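Chapter 3
Stability and the Centre of Gravity

After this chapter you will be able to explain what the centre of gravity is, find it for a flat shape, and say whether a body will stand or fall when it is tilted.

Radu Bratu was a furniture maker in the small town of Anuvon. In his notebook he wrote a rule for his pupils: "First look at the foot, then at the weight." He had no training in mechanics, but his rule contains most of what we need in this chapter.

Every body is pulled down by the Earth. The pull acts on all its parts, but in calculations we may replace it by one single force, the weight, which acts at one point. We call this point the centre of gravity. For a uniform ruler it lies in the middle. For a ring it lies in the empty space inside the ring, where there is no material at all. Students often find this strange at first, and it is worth a few minutes of discussion in class.

A body standing on a table touches it over a certain area. The smallest area without hollows that encloses all the points of contact is called the support area. For a chair with four legs it is the four-sided figure between the feet – the seat plays no part in it.
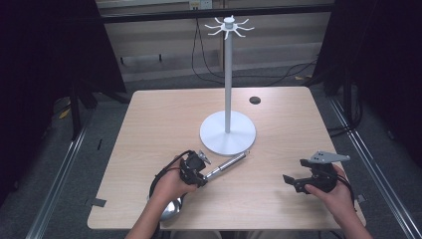
Figure 3.1 A mug tree with a wide, flat, circular base and a slender pole.

We can now state the main condition. A body at rest on a level surface stays standing as long as the vertical line through its centre of gravity passes inside the support area. When the line passes outside, the weight turns the body over its edge, and it falls.

Consider a vase with a mass of 1,000 g. If we fill it with 1,000 g of sand, the total mass doubles, but this alone does not tell us whether the vase is harder to tip. We must also ask where the sand lies. Sand at the bottom lowers the centre of gravity, so the vase can be tilted further before it falls. The same mass fixed at the rim would raise it.

In Section 3.1 we find the centre of gravity of a sheet of card with a thread and a small weight. You will need a pin, a pencil and a ruler. Keep your card, as you will use it again in Exercise 14.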